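Workshop Gallery: Slat Walls, Posts and Fixture Plates

Zainab Okafor
Updated in September

The Tiltlow workshop moved into its present unit last spring. The benches came over as they were, but the walls, posts and holders were all done again. This page covers the fitting out, part by part, with notes for anyone planning a similar room. Most of the questions we get by email are about the wall panels and the gray holders, so those have the longest entries.

The room
The unit is a single rectangular space with a roller door at one end and a sink at the other. We painted the floor first and let it cure for 7 days before bringing anything heavy in. The old shelving from the previous tenant was taken down and given away. Two of the uprights were bent and went for scrap.

The layout
Benches run along the long wall, with the assembly area nearest the door. Cutting and drilling are kept at the sink end, where the floor is easier to sweep. We marked everything with masking tape before fixing anything and moved the tape twice. The second move gave us enough room to open the drawers of the tool chest fully, which the first plan did not.

The slat wall
We chose horizontal aluminum slats over painted board. They cost more, but board had chipped badly at the last place and the edges never stayed clean. The slats were ordered from Daltero in precut lengths and fitted from the floor up. The bottom course takes the longest. If it is out of level, every course above it will be out too, and the grooves make the error easy to see.

Keeping the slats clean
A damp cloth with a little dish soap is enough. Wipe along the slats and go over the grooves with a soft brush afterward. Scouring pads leave marks on a brushed finish. Bare aluminum also shows fingerprints, and we have stopped trying to keep up with them.

The posts
The uprights are grooved aluminum extrusion. Brackets can be slid up or down and tightened where they are needed, so a change in height takes a hex key and a few minutes. We cut ours on a chop saw with a blade made for nonferrous metal, then filed the ends. Burrs left in a groove will stop a nut from sliding, and they are hard to reach once the post is standing.

The plates
The holders are plain gray with square pockets, and they stand in front of the wall with a gap behind. The rounded corners were drawn in after a square-cornered version caught too many sleeves. The finish is matte throughout. We tried a gloss finish on an early plate and it was hard to look at under the lights.

Pockets and post
Three square pockets along the upper part of the gray plate, with a shallow slot under the one on the left. The grooved post and the slats are behind. 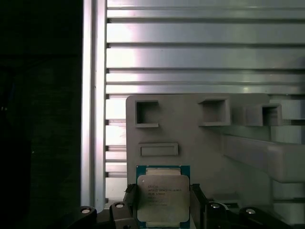
How much clearance should a square pocket have around the part that goes in it?

Start with half a millimeter on each side and test it with the actual part. If the part has to be pushed in, open the pocket up a little and try again. A small bevel at the top edge helps more than extra clearance does, and it keeps the part from leaning once it is seated.

Small parts storage
Screws, nuts and washers are in Magesa drawers under the second bench. The drawers are labeled on the front and again on the inside, as the front labels tend to peel. Metric sizes are on the left and inch sizes on the right. Anything found on the floor goes into a jar by the sink and gets sorted when the jar is full. Keeping the two systems apart has saved more time than any other change in the room.

The brackets
Our first brackets were flat strips and they flexed when a tool was hung at the far end. The current ones are thicker and have a beveled top edge. They use more material, and they do not need a second support. The drawing for the bracket is 97 millimeters long at its widest setting and can be shortened without changing the bolt holes.

Lighting
We fitted Jorkon strip lights in two rows above the benches. Metal slats reflect a good deal of light, so it is worth holding a lamp in position before drilling into the ceiling. Ours were first set close to the wall and the glare was tiring by late afternoon. Moving them out over the front edge of the benches took care of most of it. A cooler bulb did not help, and we went back to the warmer one.

Power
Outlets are above bench height on the long wall, with one on the ceiling for the middle of the room. An electrician did the ceiling drop. The cords for bench tools are kept short and tied back to the posts with hook-and-loop strips.

What it cost
The whole job came to $3300, including the lights and the electrician. The slats were the largest part of that. The posts were bought as offcuts where possible, and offcuts are worth asking for if the lengths needed are short. Labor was our own, apart from the wiring.

Still to do
The end wall by the sink is bare plaster and needs a splash panel. The drawing for the bigger holder is finished and one test plate has been made, but the pockets came out tight and it will have to be redone. We also want a second row of hooks near the roller door for coats.

Drawings
The files for the plates and brackets can be requested through the contact form. Please say which post profile you use, as the bolt spacing is different. There are 41 drawings in the set, and most people only want one or two of them. The older square-cornered plates are no longer included.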